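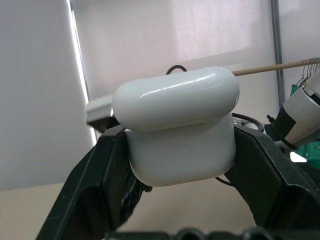 Small Electronics and the Cords That Go With Them

If your house is anything like ours, there is a drawer (or a bowl, or the corner of a desk) where the earbud case lives on top of a nest of cords, and every time you reach for the case a black cable comes along for the ride. I've been meaning to write this page for ages, because so many of you wrote in after the one on junk drawers, and I finally sat down with a pot of coffee and my own tangle to do it properly.

Start with everything out on a towel. A light-colored towel is best, as black cords show up on it and little round things don't go rolling off under the radiator. Plug each cord into whatever it belongs to, one at a time, and put a bit of masking tape on it with the name of the gadget. Masking tape is fine, you don't need a label maker! If a cord fits nothing you own, put it in an envelope with the date on it. Mine says 03/01/2024, and whatever is still in there in June goes to the electronics recycling.

Winding. Please don't wrap a thin cord tight around your fingers or around the case itself. My friend Nektarios Politis, who repaired radios in Fokville until he retired, taught me to make a loose loop about as wide as a coffee mug, let the cord fall the way it wants to, and then turn the next loop under. Over, under, over, under. It feels awkward for a day or two and then your hands simply know it. Fasten it with a twist tie or a scrap of ribbon, and leave the last couple of inches by the plug straight, as that is where cords break.

Cleaning the case. A glossy white case shows every smudge, and the seam under the lid is where the pocket lint collects. I go along it with a dry, soft toothbrush kept just for this (mark the handle, please, or somebody will use it). Then open the lid, take the earbuds out, and work around the wells with a dry cotton swab. For fingerprints on the outside, a cloth barely dampened with water and wrung out well will do it. Keep water away from the charging port and the little metal contacts. A wooden toothpick will lift packed lint out of the port if you go gently, and never use a pin.

Scuffs are another matter. Toothpaste is often recommended, and I tried it on an old case and dulled the shine for good. I'd leave them be.

Where it all goes. I use a shallow Llorente tin with 3 compartments, one for cords, one for plugs, and one for the small things that have cases of their own. Benito Herrero wrote to say he uses a muffin pan in the desk drawer, one coil to a cup, and I think that's so clever I may switch. Whatever you pick, keep it shallow. A deep box is how we all got into this mess.

One more, for families: if two people have the same white case, put a dot of nail polish on the bottom of one of them. Let it dry overnight before it goes back in a pocket. I learned that with a good pair of pants.

Next page: Getting Candle Wax Out of a Tablecloth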